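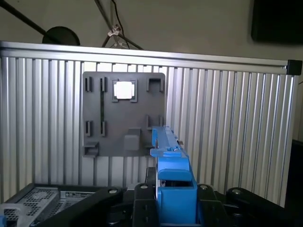

Delia Iturra wants it known that the last open day was too polite. People clapped when the arm put a part where it was meant to go, she says, and went very quiet when it didn't, and neither response was any use to her.

So for the September open day at Tallmont we are looking for 12 people who will not be polite. You'll spend an afternoon beside the Ilari assembly cell and try to follow what the arm is doing. Then you'll tell us where you got lost, where you got bored and where you would have stepped back. The work is fitting parts to a plate on an upright wall, the sort of job most people could do with one hand while looking for their glasses.

Who we're after

Anyone 18 or over with no background in robotics. If you have worked with industrial arms in the past 5 years, you're welcome at the open day but not in this group. Shift workers, retirees, teachers and people who still have the manual for their dishwasher are all encouraged. A low opinion of automation is fine. So is a high one, although you may be asked to defend it over a sandwich.

What happens

Arrive at 12.30 pm for lunch and a safety talk, which is longer than you'd like. The demonstration starts at 1.15 and runs in short sessions, with a questionnaire after each. You will stand behind a marked line. You won't be asked to operate anything, and asking nicely won't change that.

We finish at 4.30 with a group discussion. Delia chairs it and has promised not to explain things until everyone else has finished talking – we'll see.

What you get

A $149 gift card, lunch and parking behind the Plastex building next door. Please use the bays marked Visitor. The others belong to people who arrive very early and care deeply.

How to apply

Send a short note to the open day desk at Tallmont, quoting reference 1060. Tell us what you do, any access or dietary needs, and the last machine you lost your temper with. No résumé, please. Places are drawn by lot from the eligible replies, and we'll write to everyone either way.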